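I have been watching Cedeck since its first season, back when the set was two lecterns and a curtain, and I would like it noted that I have never once shouted an answer loud enough for the neighbours to complain. My partner disputes this. My partner also thinks the capital of Mongolia is a trick question, so we'll move along.

For those with fuller lives, Cedeck is the tea-time quiz where four strangers build up a pot and then spend the last ten minutes politely stealing it from each other. Brynhildur Hjaltested hosts. She has the manner of a dentist who has seen your X-rays and is waiting for you to bring it up. When a contestant says they've come on the show "for the experience", she leaves a pause so long you could put the bins out.

July brought us the new format, and I have thoughts.

The big change is the Vault. Instead of the old head-to-head, the last two players now take turns picking numbered doors, 1 to 100, and behind each is either a question or a sum of money or a noise. I'm not being rude about the noise. It's a sort of parp, and if you get it you lose your turn. The first week, a retired surveyor from Ballarat got the parp three times running and took it with more dignity than I've shown at a self-serve checkout.

My main complaint is that the doors eat the clock. I timed one episode (yes, with the oven timer) and there were 19 questions in the whole show. There used to be enough to get through a bowl of pasta and still feel cleverer than someone by the end. Now you get a round of questions, a chat about somebody's caravan, and then a great deal of door.

The second complaint is the money. On the episode I watched with my mum, the winner went home with $899. She had named every moon of Uranus the question setters cared to ask for. She'd taken a day off work and, by the look of it, bought a blazer. Mum said you could spend that on a good mattress and be happy for ten years, so perhaps I'm the one with the problem.

And yet. I can't fault the casting. Whoever picks the contestants has worked out that people at home want one know-all, one charmer, one nervous wreck and one person who appears to have wandered in looking for the toilets. The wanderer wins more often than you'd think. Kiros Tsegaye was the best they've had in that line. He spent the first round apologising, answered a question about cheese with the name of a river, and then ran the entire geography board without drawing breath. Brynhildur actually put her cards down. I have since rewatched it more times than I've rewatched my own wedding video, though in fairness his has better sound.

He came back for the champions' week, too, wearing the same jumper, and was knocked out on a spelling question. The word was "manoeuvre". I had to go and stand in the garden for a bit.

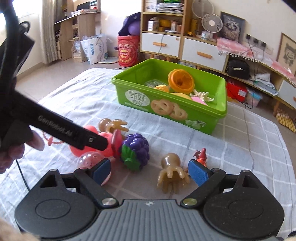 What the producers could do, if they're reading (they aren't, I've written to them), is keep the doors and bin the chat. I know the chat is meant to help us warm to people. But I warm to people by watching them panic over the periodic table, and I suspect most of the audience is the same. Failing that, bring back the picture round, where everyone had to identify a famous building from a photo of its drainpipe. It was a terrible round and I miss it dreadfully.

There's a rumour on the fan forum that the Christmas special will have celebrities in it. I've checked the list going around and recognised one name, who I think did the weather when I was in high school. They'll be playing for charity, so no one will be allowed to be ruthless, and Brynhildur will be made to wear a paper crown. I'd pay good money to see her face when they hand it to her.

Anyway, I've filled in the application form again. It asks for an interesting fact about yourself in under thirty words, and I've been stuck on it since breakfast. Mum suggested the oven timer.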